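Drunwood: a review after one long winter of playing

I bought Drunwood in April, on the advice of the man who keeps our game shop, and we have played it almost every week. It is a boxed dungeon adventure for a game master and up to five players, made by a small publisher called Lencho. I am the game master in our group. English is my second language, so I judge a rulebook also by how many times I must open the dictionary. With this one it was not many.

In the box you get a rulebook of 103 pages, an adventure book, a pad of character sheets and a folded map of the forest on heavy paper. The dice are not included, which I think is a little mean at this price. My old dice served well enough, but a new player would have to buy them separately, and the box does not say so on the outside.

The rules are easy to teach. You roll two dice, add your skill, and compare with the difficulty that the game master has chosen. Fights are quick and quite dangerous. In our second session the party went down to the cellar under the mill, and Teodora Babić, who played our priest, was killed by a swarm of rats before she had cast one spell. She made a new character the same evening, and it took her less time than boiling the tea. 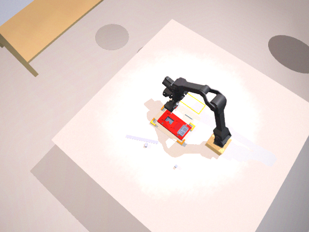 The adventure book is the best part of the purchase. It has 19 chapters, and you may play them in almost any order, so the players do not feel pushed. The villain is Pulel, a clockmaker who sold his shadow and now builds servants for himself under the forest. His workshop in chapter eight is the place my players still talk about. The book gives it only half a page of text and leaves the rest to you, so I had to find my own way to describe the thing that guards it. They went very quiet. Then the thief tried to steal from the workshop, of course, and we had the best fight of the whole campaign.

Not everything is so good. The magic chapter is confusing. It says on one page that a spell costs one point of breath, and later that it costs as many points as its level, and I have found no correction. We use the second rule, and the game became better balanced with it. The index is also weak. When I needed the rule for drowning, I looked under D, under W for water and under S for swimming, and finally I found it in the section about weather.

The economy I would change too. The party can find 1000 silver crowns in chapter 3, in the tomb of the miller's wife, and after this nobody has a reason to take small work from the villagers. I cut the treasure to a tenth and put the rest in a locked chest at Lemorico, the harbor town, where they had to earn it.

The map deserves a kind word. It survived spilled soup and a cat, and the folds are still not torn. I only wish the paths were printed darker, as we play in the evening with one lamp and the players on the far side cannot read them.

I recommend Drunwood to groups that already have some experience and a game master who likes to fill in the gaps. For complete beginners I would wait for a second printing, with the magic chapter repaired. We have four chapters left, and Teodora's second priest is still alive.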